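Search this site Go

Category: Course Materials > Home Economics > Handouts

Lolosside Evening School
Everyday Containers, Handout 4: The Basket

Read before class and bring a pencil. Pens have been tried on the Mesell worksheets and the worksheets lost.

1. Rim and wall

A basket wall is woven first and the border comes last, which is where most beginners run out of patience. A braided border hides the cut ends and stiffens the mouth. Run a thumb along the twist before you buy - a loose strand there will find your sweater by August.

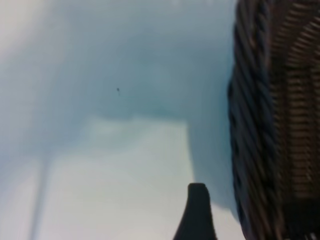 Fig. 1. Braided rim, with the horizontal weave of the wall to its right.

2. Shape

Round baskets roll to the back of the shelf and stay there. A rectangle with rounded corners uses the shelf better and is kinder to shins. Measure the shelf first. The Trirby catalog gives outside dimensions only, a fact you will discover at home.

3. Fruit

One layer, firm fruit at the bottom if you must stack. Peaches bruise if you so much as think about them. Line the weave with a cloth and wash the cloth now and then.

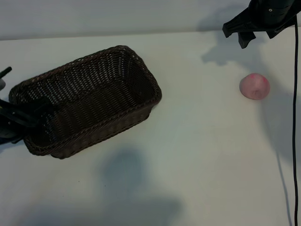

Fig. 2. Rectangular wicker basket and one round pink fruit, on a white tabletop.

Exercise (15 minutes): sketch a braided border from memory, then look at a real one and sketch it again. Hand in both, including the embarrassing one.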